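Printed parts bench: my monthly checklist, with comments
14 comments | 3 shares

I do the parts bench at Gritau every May and whenever somebody nags me, and this time it was Harish Dhillon doing the nagging. Pegs, blocks, white housing, labels. I write as I go, so forgive the rambling!

1. Black work surface. OK. Wipe it anyway, with a dry cloth — the spray leaves streaks.

2. Pegs, nub end. OK. Run a thumbnail along the groove where the nub meets the body and feel for burrs. I love this job, it's weirdly soothing.

3. Peg labels. WATCH. The big one on the front face sits a little tilted and off to one side. It's flat enough for me, but please press the corners down before you put a peg away (Sneha Yadav, I know you do already).

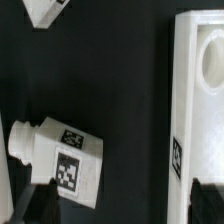 Photo: Akash Bhatia / Gritau

4. Surface marks. WATCH. White plastic shows everything, and there are smudges on the pegs and a gray speckly band on the tall block. Try a barely damp cloth, 10 strokes at most, and stay off the paper!

5. Block seam. OK. Thin line across the body, which I check for gaps with a slip of paper. If the paper goes in, tag the block and leave it on my shelf.

6. Sloped top. Label on. Its edges look a bit uneven, so I'd like a fresh one cut with the good scissors next time.

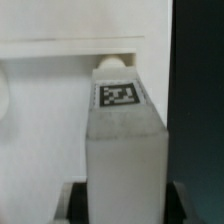

Tall block, sloped top with label; white knob behind.

7. Housing. OK. Look down the narrow slot beside the outer band with a flashlight, because crumbs of plastic love it in there. Soft brush only, and go easy on the inner lip.

8. Knob. Quick wipe over the dome, then into the recess with a cotton swab.
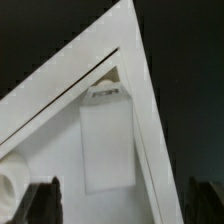 Meenakshi Bhatia: Could we do the slot before the surface wipe? I always brush the dust straight onto a clean bench and have to start over.

Fair point, and I'm moving 7 up to the top. Next check is Sunday at 10, bring your own brush.

Related
Purano shelf labels: what to replace
Mengal storage bins, 2 small fixes
Olov bench lamp check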